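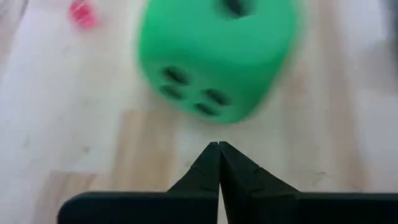
Home | About | Classes | Game Library | Visit | Contact

About Ninora

Ninora is a game school and lending library in Indstead. We teach board, card and dice games to children and adults, and we lend games to families, classrooms and clubs. We have one large teaching room, a smaller room for private lessons, and a library on the ground floor that is open to members and to anyone who wants to look around.

How we started

The school began as an after-school math club. Several of the children who came to it disliked worksheets and would sit in front of one for an hour without writing much. The same children would add up scores all afternoon if there was a game attached to them. After the first year we dropped most of the worksheets, kept the games, and moved out of the borrowed classroom into a former shoe store on the main street. The long wall that used to hold shoe boxes now holds the library.

We have been in the same building ever since. The upstairs floor was added to the lease later, when the adult evening classes grew too big to share space with the library desk.

What we teach

Our beginner course is for ages five to seven. It covers taking turns, reading dice without counting the pips, simple addition, and finishing a game that you are losing. Most of the games in this course last less than 20 minutes.

The middle course is for ages eight to twelve. Students learn to keep their own score sheets, read a rulebook from start to finish, and explain a game to another table. They also do some basic probability. We begin with one die, move to two, and spend several weeks on the question of why seven comes up so often. Students roll, write down the results, and compare their charts with the other tables.

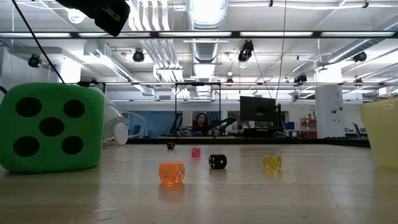 A big green foam die and six smaller dice on the tabletop.

The adult classes meet in the evening and run in short blocks. Past blocks have covered cribbage, backgammon, bridge for beginners, and trick-taking games from several countries. No experience is needed for any of them. We also offer a design workshop every July, where students write, test and rewrite a game of their own. The workshop fills early, and members can sign up before the general public.

Class size is limited to 21 in the large room. Beginner groups are smaller, with 3 children to a table and an instructor moving between tables.

The library

The library holds 3,000 games. Members may borrow two at a time and keep them for three weeks. Every game is checked when it comes back, and missing pieces are replaced from our parts drawers when we have a match. If we don't have one, the game goes back on the shelf with a note on the box saying what is gone and whether it can still be played.

We buy dice loose and in bulk, in all sizes. Small ones get lost, so we keep plenty of spares. Large foam dice are used with the youngest groups – they are quiet, easy to hold with two hands, and they don't chip the furniture.

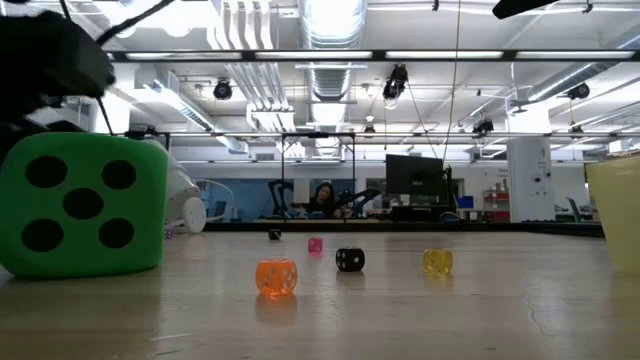

Pawns, counters and sand timers are stored the same way, sorted by color first and then by size. Teachers who need parts for a classroom game are welcome to ask at the desk. We don't charge for small quantities. Donations of old games are accepted during library hours, complete or not, as long as they are clean and dry.

Schools and groups

We run visiting sessions for elementary schools in and near Indstead. A session takes a morning or an afternoon, and we bring everything except the tables. Teachers choose a subject from our list – addition, fractions, chance, map reading or spelling – and we build the session from games that use it. Follow-up sheets are left with the class.

We also lend boxed sets to senior centers and hospitals for longer periods. These sets have large-print rules and cards that are easier to hold.

Our partners

The teaching room tables were built by Cropper, a local furniture shop. Our scholarship fund is supported by Flirnance and covers the full cost of a course for families who qualify. The application is one page long and is available at the desk or by mail. We answer every application before the course begins.

Visiting

The entrance is at street level, and there is a lift to the upper floor. Parking is behind the building. Parents are welcome to stay in the library during lessons, and there is coffee by the front window. Please leave food and drinks off the game tables.

Filed under: Our School, Families

Page updated February 15, 2019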